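Housekeeping Practice I
Handout 3: Wiping a Table
Instructor: Seidu Ackah
Revised 2018-07-28

Read before the practical. Those of you who believe you already know how to wipe a table are asked to read it twice.

1. What we mean by a wipe

A wipe moves soil off a surface and into a cloth. Most of what passes for wiping moves soil from the middle of a surface to the edge, and from there to the floor, where it becomes the problem of whoever has Handout 5. In this course a table is finished when the dirt is in the cloth. Keep that in mind when you feel the urge to flick.

2. The surface

We work on white tables. Students complain about this every October. White shows crumbs, coffee rings, marker and the gray smear left by a cloth that should have been changed two tables ago. The old brown tables in the Hunent building hid all of it, and the marks in those years were excellent.

Before you start, put your head down near table height and look across the top toward the light. Streaks you can't see from above will show up from there. Note any writing on the surface and deal with it last (section 5).

3. The cloth

Blue is for tables. Red is for washrooms. There has been one exchange between the two in the history of the course and we still talk about it.

Folded in quarters, a cloth gives you eight clean faces. Use one, turn it, use the next. Bunched up, it gives you one lumpy face of uncertain size that touches the table in some places and sails over it in others. You will bunch it anyway. Everybody does by the third table.
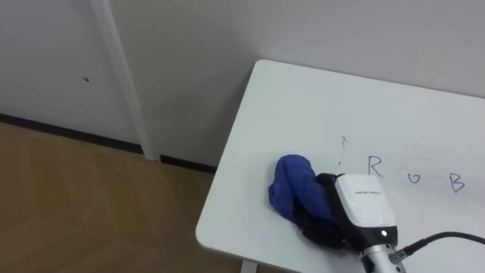

Fig. 1. Blue cloth, bunched, on a white table. Marker letters still to be dealt with.

A bunched cloth does have its uses. It is fine for soaking up a spill, where you want bulk and don't much care about coverage. It is also fine for a first pass at something sticky. For the finishing pass, open it out and fold it properly.

4. Pressure and path

Start at the far edge and work toward yourself in overlapping rows. Each row covers a third of the one before. Do not make circles. Circles feel industrious and leave a pattern like the inside of a snail.

Press with the flat of the hand. The usual beginner's fault is to push hard at one point, which polishes a spot the size of a coaster and leaves the rest as it was. Even pressure over the whole cloth, and let the weight of your arm do most of it.
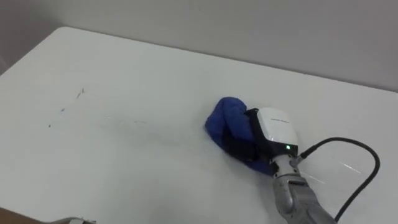
Rounded corners need a separate stroke. The straight rows run out just before the curve, and a small crescent of crumbs survives there, table after table, semester after semester. Follow the curve once with the edge of the cloth, then lift. Do the same along any side that faces a wall, and reach down into the gap if there is one. I will be checking the gap.

5. Marker

Find out what kind it is before you do anything. Dry-erase comes off with a dry cloth. If it doesn't, it isn't dry-erase, whatever it says on the cup the pens are kept in. For the permanent kind, put a little alcohol on a clean face of the cloth, hold it on the letters for 10 seconds, and wipe in one direction. Scrubbing back and forth gives you a purple cloud where there used to be a word.

Never use the Palumbo paste on these tops. It takes off the marker and also the finish.

6. Practical

You will each get one table, two cloths and 16 minutes. Bring your own apron. Marking is out of 10:

Cloth folded at the start: 1
Rows overlap: 2
Corners and wall side: 3
No streaks at table height: 3
Cloth rinsed, wrung and hung up: 1

The last point is the one most often lost. A damp cloth left in a ball on the draining board scores zero, and by morning it will smell like it.

Reading for next time: Handout 4, Chairs, including the undersides. Bring a scraper.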